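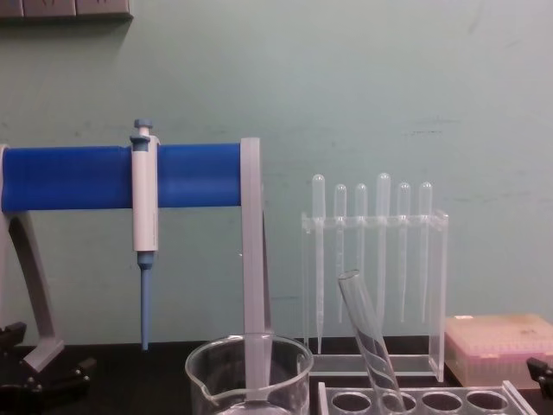

Mohsin Rind swears that no piano record sold as "live" has been truly live for decades, and that the applause is glued on at the end like a bow on a box. I don't believe that, but I don't quite believe the records either. The one that got me started is the Flumska reissue of the Plernside recital, two discs, 94 minutes, with "recorded in concert" on the back cover and no date beyond "December." I counted four coughs in the entire thing. In December! In a full hall!

There isn't one wrong note that I can hear in the big sonata, and the slow movement has a different sort of air around the piano than the other movements do. Is there any way for an ordinary listener to tell if a concert recording has been patched from rehearsals or extra nights? I have decent headphones and a stereo, no fancy software. I paid $18 for the set so I'm not out for revenge, I'd just like to know what I bought.

**Kamala Naidu**

---

I have that set and it sounds wonderful. Why does it matter? If the playing moves you then it's real enough. Some people cough less than others. Also the Grerkdale recital on the same label is even better if you can find it, the encores are to die for.

**Czesław Rutkowska**

---

It matters because the label printed "recorded in concert" and charged for it. If a company wants credit for a pianist getting through a monster sonata in one go with people watching, I think we're allowed to ask if that took place.

That said, be careful about what you can prove by ear. I've been collecting piano records for a long time and I've been wrong in both directions. Things I'd listen for:

- **Room noise between movements.** Turn it up with headphones on. A hall has a hum of its own (fans, shuffling, traffic). If the hum drops to nothing and comes back a second later, someone has cut there. It doesn't prove that the music was replaced. Often it's only a long wait being trimmed.
- **The tail of a loud chord.** At an edit, the echo from the old note sometimes changes color or stops short. Good editors hide the join under the next loud attack, so you may hear nothing at all.
- **The tuning.** Pianos drift during a hard recital. If one note in the high treble has gone sour by the end of the first movement and is clean again in the third, I get suspicious. A tuner can come out at intermission, though, so check where the break falls.
- **Applause.** Does it start while the last chord is still ringing, in the same space as the piano? Or does it swell up from silence, evenly, left and right? The second kind bothers me.
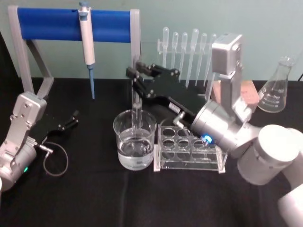

None of this works on a really careful job, and I'd say most of the big labels are careful. What I don't buy is the idea that a clean performance must be a fake one. Some pianists do play that well on a good night, and audiences do sometimes sit still. Four coughs is low but coughs are also the first thing an editor takes out, and I can't get too upset over that.

The changed air in your slow movement is better evidence than the coughs. It could be a second night with the microphones moved a foot or two, or an empty hall the afternoon before. An empty hall rings longer, as all those coats and bodies soak up sound. Try the last note of the slow movement against a soft ending somewhere else on the same disc and see which hangs on longer.

Then read the small print. "Recorded in concert" with one date is a claim I'd hold them to. "Recorded at concerts in December" leaves the door wide open, and a bare month with no day tells you very little - I would guess on purpose. The old LP sleeve might be more forthcoming than the reissue. Labels do drop session details when they shrink the notes.

I'd ignore anything in a booklet essay about the "electric atmosphere" of the evening. I've read that sentence about studio records.

**Vratislav Vlček**

> Thanks, that's more than I'd hoped for. I tried the hum test tonight and it does drop out before the slow movement, for a second at the most. The last note hangs on longer too, or I think it does. By the fifth time through I could have talked myself into anything. I'll look for the LP and see what the sleeve says. - Kamala Naidu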